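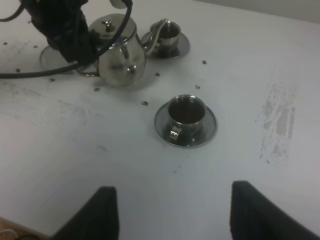 How often do the finger pads on the gripper need changing? Every 2,000 cycles on the Kellstead cell, or sooner if the grip check fails twice in one shift.

[tazi-cell] Re: cup handling, pad wear and wrist offset
October 27, 2021

On the pads first. We fit the Grekodard ones and log the count in the controller, not on paper. Reset the counter only after both fingers are done. A new pad opposite an old one closes off centre and the saucer gets dragged.

> We have changed one pad and the left arm now touches the saucer
> before the handle. The right arm is fine. Panthorpe say to redo
> the whole table calibration. Is that needed? Also, what torque
> do you use on the finger screws?

I would not redo the table yet. Change the other pad, home the gripper, then run the wrist offset routine on that arm alone – it takes 4 minutes and leaves the table frame untouched. If the error at the cup is still over 4 mm, then do the full calibration, both arms, with the covers on as they will be in use.

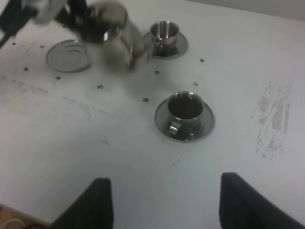 Does the wrist camera need recalibrating after a pad change? Only if the camera bracket was loosened; the pads sit on the fingers and do not move the lens.

Torque is on the label inside the tool drawer. Use that figure and not the one in the old Tazi manual, which is for the longer screws.

Two further points. Polished steel gives bad depth readings near the rim, so teach the grasp height from the table surface. And check the cable slack at the wrist with the arm at full reach – ours was too short until January and pulled the offset out each time.

Send the log if it still drifts.

> Kellstead cell, software unchanged since the last post.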